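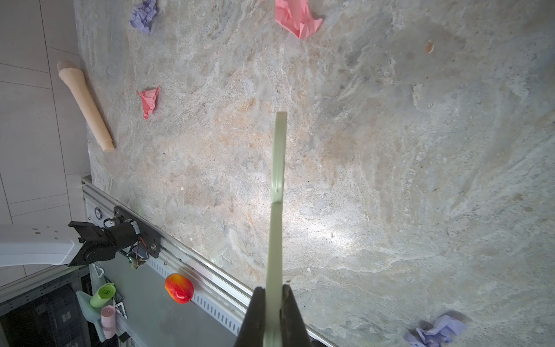 A gripper holds a pale green plastic strip over the counter at Tillman.

Home | Features | Workshop | Subscribe

Filed under: Robots at Home

September 14, 2026
By the Nusurent features desk

The fault at Tillman was a quiet one, and I have grown rather fond of it. After 54 good cleanup runs, one arm on the Emeo rig began letting go early, and whatever it carried simply dropped (paper, mostly, thank goodness!).

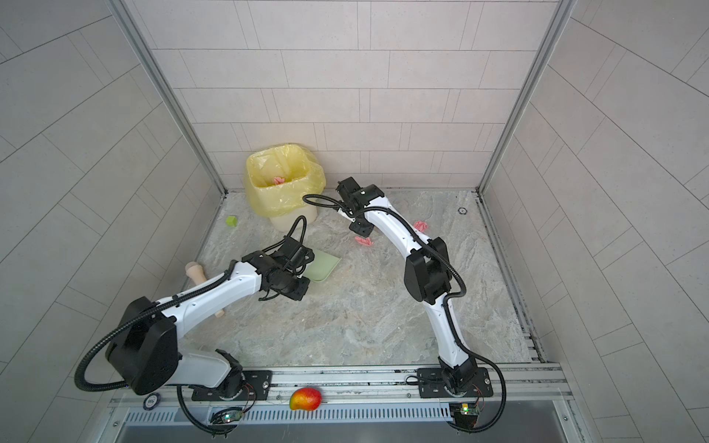

The crew stopped everything, cut power to both arms and went through the logs over a great deal of coffee. At run 74 they found it: a grip setting had slipped back to its default after an update, and the software went on reporting a firm hold.
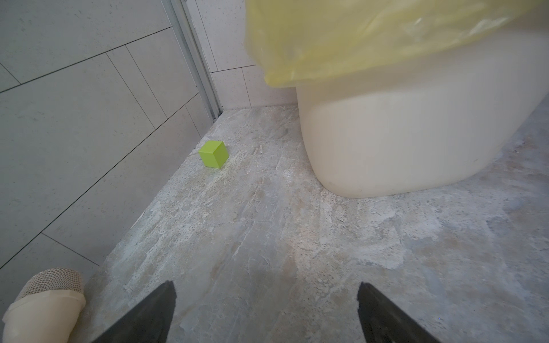

What changed afterward

Every run now starts with a grip check, and a failed check stops both arms. The next review is in October.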